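4.2 Living with the arm: what changed at the sorting tables

In the previous section we described how the work at Jallcombe was organized before the Stimel cell came into use, and we would now like to spend some time on what it has been like to work beside it. We should say at the outset that we are fond of this workplace. We drank a great deal of its coffee, and the people there were more patient with our questions than we had any right to expect, so the reader may want to allow for a little warmth in what follows.

As a reminder, Jallcombe rents play kitchens to preschools and daycare centers in and near Nasutden, and its sorting floor is on the lower level of the Petkov building. A set goes out with its pots, plates, bowls and play food, stays with the children for a term, and comes home in whatever state the children have left it. Pieces from one set turn up in another. Things from the daycare's own cupboards come back as well, and so do crayons, hair clips and, on one occasion fondly remembered by the whole floor, a real and very old sandwich. The job of the sorting table is to bring order to all this: pull the pieces apart, look them over, decide which can go out again, and build complete sets from what remains. In January, the busiest month, the floor handled 474 returned sets, each of them tipped out onto a table by a person and gone through by hand, by the arm, or by some mixture of the two.

The mixture is what interests us here. When we first spoke with management, the arm was presented as something that would "take over the picking," and the phrase had made its way down to the floor ahead of the machine itself. The 10 sorters we interviewed had all heard it, and most could repeat it word for word. What they found, over the months that followed, was that picking had never been a single thing to take over. Reaching for a piece, knowing what it is, noticing that something about it is wrong, and remembering which set it belongs with had always happened together in one motion of the hand, so quickly that the sorters themselves had no separate words for the parts. Once the arm began doing the reaching, the other parts were left standing by themselves, and they had to be done by somebody, at a time and in a place that were no longer obvious.

4.2.1 Laying out

The clearest example is the task that came to be called laying out. Before the arm, a returned set was tipped into a heap and worked from the top down. The heap was a perfectly good arrangement for a person, who can push things aside with the back of one hand while picking with the other. The arm does poorly with heaps. It does much better when the pieces are spread across the tabletop with some open space between them, the cookware turned so that its rim or handle can be reached, and the play food kept away from the edges. So now a sorter spreads the pieces before the arm starts, and this takes judgment. Crowd the table and the gripper closes on two things at once. Spread it too thin and the far pieces are out of reach, and somebody has to get up and nudge them back in.

None of this appeared in the original work plan. The plan allowed for "loading," which its authors seem to have pictured as pouring. It was the sorters who worked out what a good table looks like, and they did it by watching the arm fail, for many afternoons, with a good deal of groaning and a certain amount of laughter. One woman who has been at the tables longer than anyone told us that it reminded her of setting out lunch for her youngest, who would eat anything as long as it wasn't touching anything else. Others compared it to dealing cards, or to laying out a fabric pattern. We were struck by how quickly people reached for comparisons from home, and how seldom anyone described laying out as a technical skill, even though newcomers plainly needed several weeks to become good at it.

There was also real disagreement about who should do it. The day shift tended to share laying out among everyone at the table, each person doing it for as long as they could stand and then trading off. The evening shift gave it to whoever was newest, on the theory that it was dull. By the end of our stay the evening shift had quietly changed its mind. Their newest people were laying out tables that the arm could not work, the more experienced people were spending their time rescuing it, and everyone was going home later than they liked.

4.2.2 Waiting and watching

A second change is harder to put into numbers, and we have not tried. Working by hand, a sorter sets her own pace, and she can speed up through an easy set and slow down for a dirty one. Working beside the arm, she spends part of her day waiting for it. The waits are short. Several people told us that this was exactly the trouble with them: too short to begin anything else, too long to simply stand there, and tiring in a way that did not feel like having worked. "I'm more worn out from watching it than I ever was from doing it," one sorter said, and then, a bit later in the same conversation, "but my wrists don't hurt anymore, so put that down too." We have put that down too. Sore wrists and thumbs were the most common complaint in our first round of interviews, and they were mentioned far less in the second.

Watching has its own craft. The experienced sorters could tell from the way the arm came down toward a piece whether the grasp was likely to hold, and their hands would drift toward the stop button well before anything had gone wrong. Colanders and other pieces with thin rims and small handles got the closest attention. Bowls were trusted. Play fruit was regarded with affection and some suspicion, the pieces being all different shapes, and there was a running argument over whether the banana or the strawberry was the more troublesome, which we were asked to settle and politely declined to.

4.2.3 Who notices what is wrong

The change that worried people most had to do with noticing. A sorter who holds every piece in her hand will feel a hairline crack or a sticky handle without setting out to look for it. When the arm does the holding, that knowledge has to come from somewhere else. Jallcombe's answer was to add a check at the packing end, and for a while the target was 400 pieces per person per shift. The sorters considered this figure unkind and, more to the point, unsafe, given that small children put these things in their mouths. Krum Popescu, who was shift lead for most of the period we cover, collected the cracked pieces that had slipped through and kept them in a shoebox by the door of the break room, where anyone coming down from the office would have to walk past them. The target was dropped. Checking now takes the time it takes, and people are encouraged to pull out anything they don't like the look of while they are laying out, when it is in their hands anyway. In this way, a job that was added to serve the arm has come to carry a good part of the old knowledge of the hands. We find this hopeful, though it depends heavily on laying out being given the time it needs.

It also depends on people being listened to. Borislav Milošević, who maintains the 2 arms on the floor, began sitting at the tables for the first hour of each shift, at the sorters' invitation, and many of the small adjustments we saw came out of those hours: a slower approach over cookware, a longer pause before the gripper closes, a different resting position so that people could reach past without ducking. He was frank with us that he had expected to be teaching and had spent most of the time taking notes. The sorters, for their part, began to speak of the arm's habits with something like ownership, and to object when an update changed them without warning.

We do not want to make this sound rosier than it was. Two people left during the study, and both named the arm among their reasons. One missed the talk at the tables, which had thinned out once seats were moved to leave clearance on the arm's side. The other felt that she had become an assistant to something that did her job less well than she did. Neither of these is a complaint that a better gripper would answer. Pay for the sorting grade did not change, although laying out and watching are by any reasonable account added skills, and this came up in every one of our second-round interviews, usually toward the end, when the recorder had been forgotten.

Figure 3 may help readers who have not seen work of this kind to picture what laying out asks for. The gripper is over the pale green colander with its fingers apart, and the other pieces are placed around it on the white tabletop: the plate with a ketchup bottle lying on it, a green pot, the blue bowl, and, close to the bowl, the banana and strawberry mentioned above. A sorter looking at a table like this one would be thinking about the order of the picks, and probably about how near the plate is to the colander's upper handle.

Figure 3. Sorting work with the arm at the colander, fingers open. Cookware and play food are spread over the tabletop.

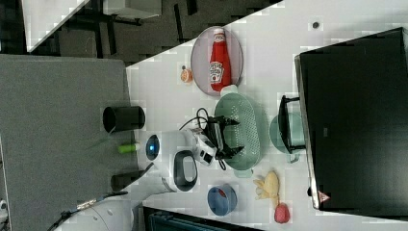 4.3 Training new sorters

Jallcombe now starts its new people on laying out, paired with an experienced sorter, and only later has them work a table by hand from a heap. The older sorters would have it the other way around, and in the second round of interviews we asked them why.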